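Search this site
Type and hit enter

Review: The Lokent Coffee Table, After One Whole Winter of Living With It

Last updated Tue 23 January

I have been promising a few of you a proper write-up on the Lokent ever since I mentioned back in October that we were finally replacing the old pine table, and I'm sorry it has taken me this long! I wanted to live with it first. Anyone can love a piece of furniture the week it comes.

So, a bit of background. Our front room is long and narrow, with the radiator in exactly the wrong place, and the table has to sit where every person in the house walks past it to get to the kitchen. I wanted something dark, a touch dressy (my mother's taste has caught up with me, and I've stopped fighting it), and low enough that I could see over it from my chair. I looked at one from Grusta, which was handsome but had corners I could feel in my shins just standing near it. The Vītola was lovely too, only it was glass on top, and I have wiped enough glass in my life.

The Lokent came in one big box and one small flat one. Four legs, a shelf, a drawer, and a bag of bolts with 3 left over at the end, which I've put in a jar and decided not to think about. The instructions are all drawings. My neighbor Melur Ngau came over to hold the legs while I did the tightening, and the two of us had it standing by lunchtime, with a break in the middle for soup. If you're doing it alone, build it upside down on a blanket and leave every bolt a little slack until the last one is in. We tightened as we went the first time and had to undo half of it.

Now, the shine. The top is very glossy and very dark, and you will be dusting it. I do mine every other day with a barely damp cloth and then a dry one, and it comes up beautifully, but skip a long weekend and you could write your name in it. Fingerprints show from the doorway. Mugs have been fine so far, although I do use coasters, and the only mark I've managed is a faint ring from a plant pot that I really should have known better about. A little Trirneo polish took most of that out.

The drawer is my one real grumble. It's shallow, which I knew from the listing, but it also sticks when the heating has been on all day. I rubbed a candle stub along the runners and that has helped a good deal. Ours holds the remote, two decks of cards and the takeout menus, and it won't hold a thing more. 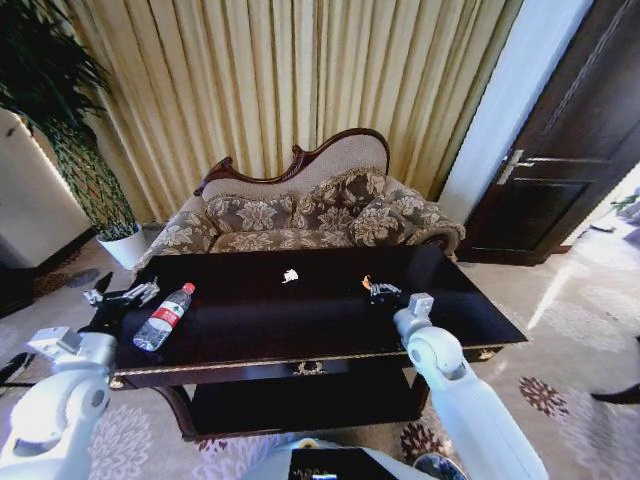
The lower shelf, on the other hand, I use far more than I expected to. Magazines, the big atlas, the knitting I'm pretending to finish. It's a bit of a stoop to reach the back of it, and the vacuum only goes underneath if I take the wide head off, so think about that if your knees are like mine.

Would I buy it again? I would, yes, and I'd probably pay for the assembly this time and let Melur eat her soup in peace. It feels solid when you lean on it, it hasn't wobbled once since we got the legs right, and it makes the whole room look as though we planned it. If you have toddlers, or a great dislike of dusting, I'd look for something in a matte finish.

I'm going to try felt pads under the feet next, and I'll add a note to this page once they've been on for a while.

57 shares
7 comments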